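4.2 Handheld gripper station: setup and upkeep

The station was assembled at the Domomholm site in March and has been kept in one layout for all recordings reported here.

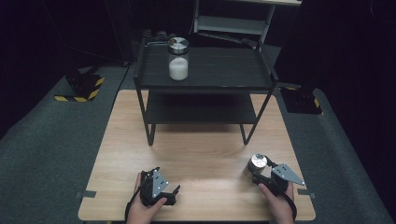
Both grippers are used in every session, including tasks that need only one. Each carries its own cable, and the operator leaves enough slack at the wrist for the gripper to turn over without pulling on the connector. In the first weeks we routed both cables through a single sleeve. This produced intermittent dropouts on the left channel, which we traced to strain at the plug, and the sleeve was removed.

Figure 3. Handheld gripper station with shelf stand and jar. Tape strips on the tabletop serve as position marks.

The table is set against the tape before the first recording of the day. Shelf stand and objects are then placed by the operator according to the task sheet. The tape is replaced when its edges lift. Replacement strips are laid against a cardboard template cut from the original layout, so that the error does not build up from one change to the next.

Jaw alignment is checked every 34 recordings with the Bako gauge block. The jaws are closed on the block, opened fully and closed again, and the two closed readings are compared. If they differ by more than 3 counts, the jaw screws are loosened, the fingers reseated and the check repeated. Of 378 recordings in the first block, 4 were discarded after a failed check. In each case the left gripper was at fault.

The metal plates on the grippers are wiped with a dry cloth and their screws tested by hand at the same interval. Thread locker was tried and given up, as it made plate changes slow. Logging runs on the Trarketti recorder with default settings except for the timeout, which was raised after the Otonov driver update caused sessions to close early. Both channels are zeroed with the jaws open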